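The Counter at Wistcombe

Annelore Ehlers had 30 minutes before the van came, and she had not started on the kitchen.

The apartment on Cárdenas Street was rented through September. Her brother had stopped paying for it in the spring, and the landlord had been patient. Then a letter came, dated August 20, 2021, and it was not patient. It said she owed 2567 dollars, or she could be out by noon and owe 1000. She read it twice and called the van.

She did the groceries first. She used the blue shopping basket, the one her brother had carried out of the store in Wistcombe years ago and never taken back. The dark brown bottle with the gold and green label went in upright. The pink bottle went in at the other end.
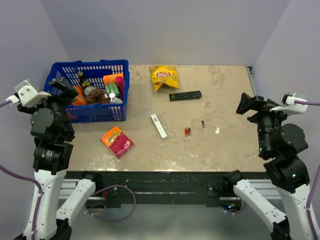
She had bought most of it for him. He was supposed to come up from Flutport and stay two weeks, and she had wanted food in the place when he got there. He called the night before and said the job at Plirkus had come through after all, and they wanted him right away. She said that was good news. She put the phone down and ate standing up.

Now she pushed the orange package down a little with the flat of her hand and decided the basket would do. It was heavy, but she had carried heavier things down those stairs.

The door buzzed. It was the woman from across the hall, asking if she was keeping the lamp.

"Take it," Annelore said.

"What about the TV?"

"He sold the TV."

The woman looked past her into the kitchen. "You want help?"

"I'm nearly done," Annelore said. She wasn't, but the woman had a baby on her hip, and the lamp was tall. They got it across the hall between them and stood it in a corner by the crib. The baby reached for the cord. Annelore wound it up and tucked it under the shade.

When she got back there were two things left to deal with. One was the remote control, black, with a red button at one end and a row of green ones slanting away from it. The other was the tall black and white thing he used to keep next to it. He had told her once what it was for, and she had nodded. The printing on the front was too small for her to read without her glasses, and her glasses were already in the car.

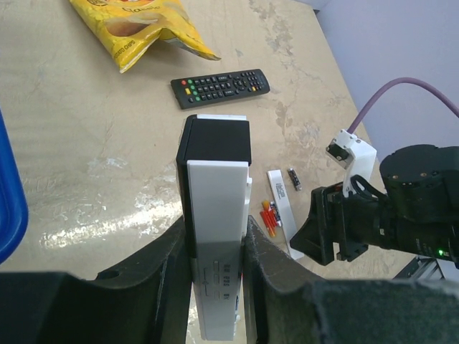 Noon

The van driver was early. He took the boxes down two at a time and did not talk, and she liked him for it. She carried the basket herself and set it on the floor on the passenger side, where she could hold it still with her feet.

"Anything else up there?" he said.

"No," she said. Then she said, "Wait," and went back up.

She put the remote in one coat pocket and the other thing in the other – it stuck out and knocked against her elbow. She left the keys on the counter. On the way down she thought about calling her brother to ask if he wanted them, and by the second landing she had decided to mail them to Flutport and let him wonder.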